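Home | About Us | Test Methods | Reports | Rates | Contact

Print this page | E-mail this page

About Pedeck

Pedeck is an independent test bench for robot end effectors, arms, wrist cameras and motion controllers. We do not build or resell hardware. Manufacturers and integrators send us parts, we run them against a fixed set of procedures, and the client receives the raw logs along with a written report. Negative results are reported in the same format as positive ones.

The bench was set up by Marlina Lau, who had spent several years writing acceptance tests for packaging lines and wanted to compare grippers under conditions that did not change from one supplier to the next. She still signs off on every report.

How we work

A comparison begins with the mount. Each gripper is fitted to the same arm, the tool center point is measured, and the finger travel is checked unloaded before any object is presented. We record the closed position first. Fingers that meet unevenly, or that stop short of the commanded gap, will produce grasp errors later that look like control errors, and separating the two after the fact is slow work.
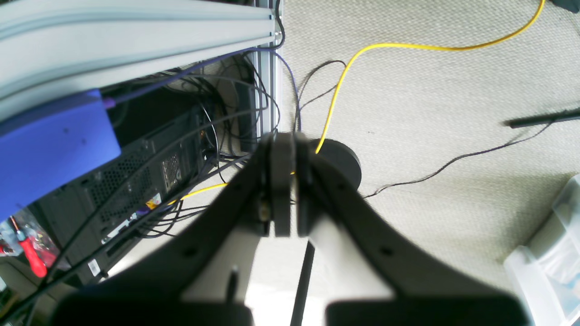

Wrist camera view with the fingers nearly together.

Controller settings are held constant across a series unless the client has asked for tuning. When tuning is included, the untuned series is run first and both are reported. Camera exposure is locked at the start of a series. If a part has to be remounted, the series is restarted from zero.

Current program: soft goods

Most of our present work concerns cloth. Rigid test objects are well covered by other labs, and the results do not transfer well to fabric. A gripper that holds a machined block with no slip may fail to lift a single layer of knit, or may pick up two layers when one was wanted. Our soft goods procedure, known in house as Sunder, covers edge pickup, fold pickup and layer separation. It has 28 test cases divided into 5 groups.

Cloth is placed in loose folds. We do not iron or flatten it, and the starting shape is not repeated exactly. Instead, each case is run enough times for the variation to average out, and the spread is printed next to the mean. The Ploltholm comparison, our largest to date, logged 1378 grasp attempts on two finger designs. 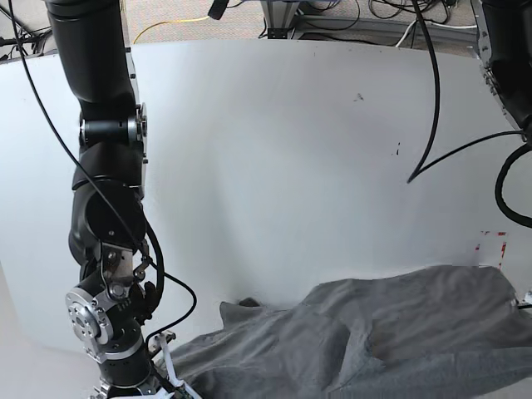
Photo: Pedeck

Fingertip geometry has been the main variable so far. Narrow tips enter a fold more easily but leave a smaller contact patch. Wider pads tolerate a poor approach angle and are harder to get under an edge. We score the approach and the hold separately, so a client can see which half of the task a given tip is losing.

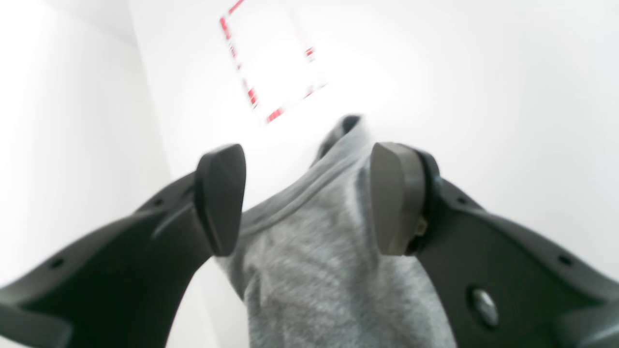 Fold grasp on gray knit, fingertip pads on opposite sides.

Wrist views are stored with every attempt, together with commanded and measured finger position. A second reader checks the scoring of all attempts marked as partial.

What we do not do

We do not certify equipment for safety. We do not publish rankings. Client data is not shared, and reports are released only by the client, in full. Excerpts used in sales material must include the test conditions.

Submitting hardware

Send the mechanical drawing, the communication protocol and the supply voltage before shipping anything. The Rondonuwu adapter plate pattern is preferred; other patterns can be accommodated but add machining time. Please include spare fingertips. The next open bench period is in October.

Print this page | E-mail this page

Comments (3)

gantryman
Does the Sunder procedure specify a fabric weight, or does the client supply the cloth?

M. Lau
Either. We have a standard knit set. Client cloth is run as a separate series and the weight is listed in the report.

tk_controls
Would like to see the restart rule applied to firmware updates too. We had a supplier push one halfway through a trial and the two halves could not be compared.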